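Friday, late

Back from the second day at the Ledatholm works and my feet ache. I said I'd write this down while I still have an opinion of my own, before the meeting smooths it out.

The new bench is in. It's yellow. I don't mean a yellow label or a yellow edge, I mean the whole top, shiny as a rain boot. The Hollmann catalog calls this sort of thing a "visibility surface" and charges accordingly. I have worked at gray benches for most of my life and never once lost a part because the bench was gray. I lost parts because somebody put a coffee on the paperwork and moved everything over to make room.

The idea, as it was explained to us over a very dry sandwich, is that each black tray gets its own spot along the top, with a good gap between it and the next. You work at one, then you go along to the next one. The small stuff lives underneath on the lower shelf. No bins, no drawers, nothing stacked. I wrote "where do the spares go?" in my notebook and underlined it, and it is still underlined and still has no answer next to it.

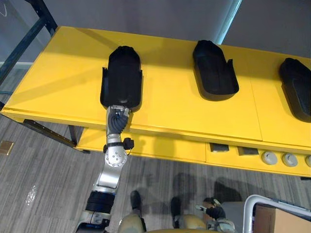 I asked about the spacing and got told it was worked out at Skisville, where they have had the same layout since July. Fine. But Skisville has a room twice the length and, from what I hear, far fewer products to get through it. Copying their distances into our room because the distances worked there seems lazy to me. I asked whether anyone had tried it closer together. There was a pause, and then we moved on to the subject of labels.

The labels, by the way, are coming from Lollon and the smallest order is 250. We need maybe a tenth of that. I can see the box now, sitting on top of the cabinet until I retire.

Things I'll grant them, since I'm trying to be fair. The black does show up well on the yellow. I could tell from the doorway that the trays were where they were supposed to be, and with my eyes that counts for something. The trays themselves look decent too. I expected something flimsy. And it's a relief to see a work top with space on it – I'd forgotten what that was like.

But the shine bothers me. When I stood down at the one end I got the ceiling lights straight back in my face off the far part of the top. Try doing that for a full shift. I said so and was told I'd get used to it, which is what they said about the new chairs. I never did. I brought in a cushion.

My other gripe is the lower shelf. It sits in the shade of the top one, so all the trouble they took to make things easy to see stops just where the things get small. Round caps, little metal bits, the square black pieces. You have to bend and peer. I bent and peered twice and my back told me about it the whole drive home. Put the big things low and the little ones high, is what I'd do, but I wasn't asked until it was already bolted together.

Before I left I went around once more and made my own list, for Monday's meeting.

1. Ask for a matte top, or at least a mat for the shiny end.

2. Get a light under there, or bring the small parts up to where a person can see them.

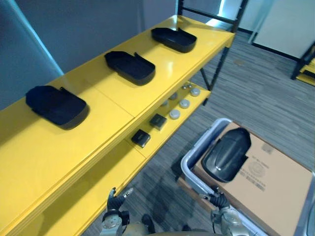 3. Find out what the thing cost. I've heard around 100 a panel and I've heard a lot more than that, and the people giving me the higher number were not smiling.

I don't expect to win on the first one. The second I might, if I bring the lamp from the garage and just set it up without asking.

Had soup. Too tired to cook anything real. The cat has been sick on the stairs again, so that's the evening taken care of.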